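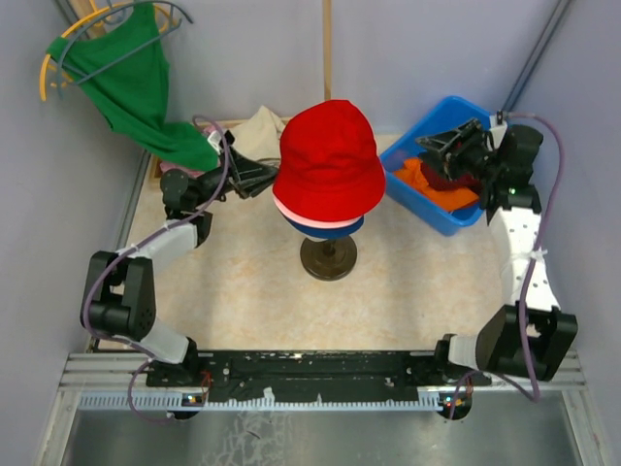 Item 4: hats stacked on the stand, with the blue tub in the back corner.

Dirberg Community Wardrobe
Minutes of the Clothing and Storage Meeting held on 13th February in the Riedl Room

1. Apologies and attendance
Apologies were received from two members. The meeting was quorate. The Chair opened the meeting and asked that telephones be silenced.

2. Minutes of the previous meeting
The minutes were agreed as a correct record, subject to one amendment. Under item 6, "coats" should read "coats and waterproofs". The Secretary will correct the file copy.

3. Matters arising
3.1 The repair to the Gudness Street door has been completed and the invoice passed for payment.
3.2 The request to Clisel Hall for further cupboard space has not been answered. A second letter will be sent. Members noted that the present cupboard is shared with the choir and cannot be relied upon after August.
3.3 The label printer remains out of use. Handwritten tags are to continue for the time being.

4. Hats and the display stand
4.1 The meeting considered the practice of keeping several hats on one stand, as in the photograph above, where a red bucket hat is on top with pink and blue beneath it. The stand has a round base and a short post, and takes up little space on the mat.
4.2 It was observed that visitors generally see only the uppermost hat and ask whether there are others. Against this, hats kept flat in boxes have come out creased, and the brims have been slow to recover.
4.3 After discussion it was agreed that hats may continue to be stacked, up to a limit of 3 to a stand. Brims should be left showing at the edge so that the colours underneath can be seen. Knitted hats are to be kept in the drawer.
4.4 A proposal to buy mirrors for the hat shelf was deferred.

5. Folded and hanging items
5.1 Members discussed which garments should be hung and which should go into tubs. Shirts are to be placed on hangers, as with the green one in the photograph. Small cloths and scarves may go into the blue tub without being folded.
5.2 Concern was expressed about items left on the mat. The same photograph has a crumpled cream cloth near the back wall and a pink garment in the left corner. It was agreed that anything on the mat at closing time should be hung, folded or put in a tub before the lights are turned off. The closing list will be amended.
5.3 One member asked whether orange and red cloths should be kept apart from paler ones in case of dye transfer. The meeting felt that this was a matter for the wash and that no separate tub was needed.
5.4 Hangers with broken hooks are to be thrown away and should not be returned to the rail.

6. Stock and finance
6.1 The stock return gave a total of almost 1,000 garments held across both sites, of which 700 are adult sizes. Children's trousers remain in short supply.
6.2 The sum set aside for tubs and hangers has not been spent. Approval was given to purchase five further tubs with lids, in any plain colour. Existing tubs without lids are to stay in use at the Riedl Room.
6.3 The laundry agreement falls due for renewal in August. Two further quotations are to be obtained before the next meeting.

7. Correspondence
A letter of thanks had been received from Gudness Infants' School for the loan of costumes. The costumes have been returned complete except for one belt.

8. Any other business
8.1 The kettle is to be descaled.
8.2 Members were reminded to sign the key book on leaving as well as on arrival.

9. Next meeting
The date is to be confirmed once Clisel Hall has replied. Items for the agenda should reach the Secretary one week beforehand.

Signed as a correct record: ......................... (Chair)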